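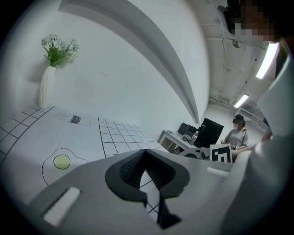 Printed table mat

A printed table mat is a flat covering laid over a table or counter and decorated, or marked out, with printed lines, pictures or both. The term covers single place mats as well as larger sheets that take up most of a tabletop. Designs that mix a square grid with line drawings of food and kitchen items, such as a fried egg or a bottle, are one common type.

Materials

Most mats on the market are made of vinyl, silicone, coated paper or cotton. Sellers describe nearly all of them as "wipe clean," a phrase with no agreed meaning. Coated paper resists a splash but not a soaking. Cotton mats sold under the same label usually need a washing machine.

Grid designs

Grids are often promoted as a help with measuring, cutting or setting out dishes. The claim holds only where the squares are a known size, and many decorative mats give none. On some the grid is broken by plain areas left free for drawings, so a line can't be followed from one edge of the table to the other. Such a pattern is better understood as decoration borrowed from tile and graph paper.

Food drawings

Simple outline drawings with little or no color fill are popular, partly for reasons of cost. A fried egg may be given a tinted yolk and nothing else. Small lettering on drawn labels tends to be filler and is seldom meant to be read.

The origin of the style is disputed. The retailer Plendero has said in its catalogs that it introduced the egg-and-bottle pattern, but it has never shown a dated sample. Design writer Morena Rinaldi considers the claim unlikely and points to similar drawings on older shelf paper. Neither account has been settled.

Claims about use

Makers commonly say that a mat protects the table from heat and scratches. A thin sheet does little against a hot pan, and grit caught beneath it can mark the surface it is supposed to protect. The maker Bresturus advertised one mat as good for 1,000 wipes without fading. Deepika Iyer, who reviewed the claim for a household newsletter, found that the company had tested 3 mats, all of them unprinted.

It is also said that food pictures encourage children to eat. The evidence usually offered is a survey of 224 parents paid for by a seller, with no comparison group.

See also

Oilcloth
Place mat
Shelf liner
Tablecloth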